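Dunmore Players – members' list
Subject: Re: Florilitz rehearsals, hall bookings and the January workshop
Date: 05/05/2018

Hi all,

Replies to the questions below. I have left the earlier message in so people can see what was asked.

> We have our scripts for Florilitz but no room list yet. Are we in
> the Stelholm hall for the whole run of rehearsals, or only until
> the choir comes back? Also, has the chorus been cast, and is the
> second act staying at its current length? It ran to 82 minutes at
> the read-through and several of us have a bus to catch.

The Stelholm hall is ours right through to closing night. The choir has moved its practices to the church, so the stage can stay set between rehearsals. Please put the chairs back along the side wall when you finish, as the playgroup uses the floor in the mornings.

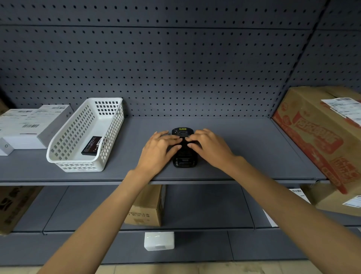

1. Casting

All the speaking parts are filled. The chorus is short 2 low voices, and we would take a good baritone who can't dance. If you have a neighbour or a workmate who used to sing, ask them along to the next music call.

2. The second act

It has been cut. The tavern number loses its last verse and the letter scene now runs straight into the finale. We got it down to 69 minutes on the last try, with one stop for a lost hat. New pages are in the green folder by the piano. Write the cuts into your own script in pencil – a few of them may go back in.

3. Costumes

Measurements are still needed from five people. The colours for the village scene are brown, grey and dull blue, so check your wardrobe before we buy anything. Black shoes for everyone, no heels for the chorus.
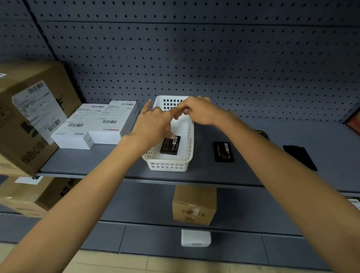 Reading time: 2 minutes

4. January workshop

Several members asked whether the stagecraft workshop will be held again next January. Trillo has offered us its rehearsal studio at the same rate as last time, and we have said yes. Topics are open. Lighting was the favourite last time and make-up had only a few takers, so send me what you would like to learn.

5. Tickets

The order form goes out once the posters are back from the printer. Members get first pick of seats for the opening night only.

The music call is in the small room, with the full cast in the main hall afterwards. Bring water, the kitchen tap is still off.

Regards,
Secretary, Dunmore Players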